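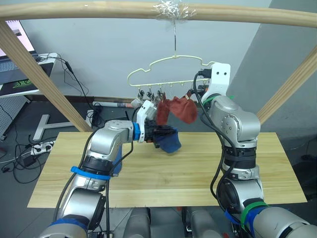 Drying Laundry Indoors: Guidance for Residents

Dotow Housing, Bisholm Court
Last updated July 21, 2021

This page explains how to dry clothes inside your flat without causing damp or mould. It applies to all 542 homes managed from the Bisholm office. Residents with a balcony should also read the separate page on outdoor lines.

Before you start

Choose one room for drying and keep to it. The bathroom is suitable in most flats, as it has an extractor fan and a door that closes fully. Bedrooms should be avoided, particularly those on the north side of the building.

Run the washing machine on its highest safe spin speed. Check the care label first — wool and some sportswear should be spun gently. A second short spin removes a good deal of water from towels and bedding.

Hanging the washing

1. Shake each item firmly and smooth out the seams.

2. Hang shirts on hangers and fasten the top button.

3. Peg trousers by the waistband with the pockets pulled out.

4. Peg socks and other small items one to a clip. Socks should hang from the cuff, with the toe downwards, so that the elastic keeps its shape.

5. Leave a gap about the width of a hand between larger items.

Do not place washing directly on radiators or electric heaters. Airers should stand at least 23 cm from any wall.

Any rail or crossbar used for hanging must be firmly fixed. Residents may not attach hooks to sprinkler pipes, light fittings or smoke alarms. Permission is needed before drilling into tiled walls; the form is available at the office.

Airing the room

Keep the door shut and the fan running while clothes are drying. Where there is no fan, open the window slightly. Cutulum fans, fitted in Blocks A to C, have a pull cord and continue for 13 minutes after being switched off. Gündoğdu units in Block D are controlled by a wall switch and stop at once, so they should be left on until the washing has been taken down.

From November onwards, wipe window frames each morning with a dry cloth. Standing water on a sill for more than 3 days running should be reported as a repair.

Shared drying room

The drying room on the ground floor of Block B is open daily. Bookings are made on the sheet beside the door. Items left after the end of a booking will be moved to the shelf and kept there until the following week.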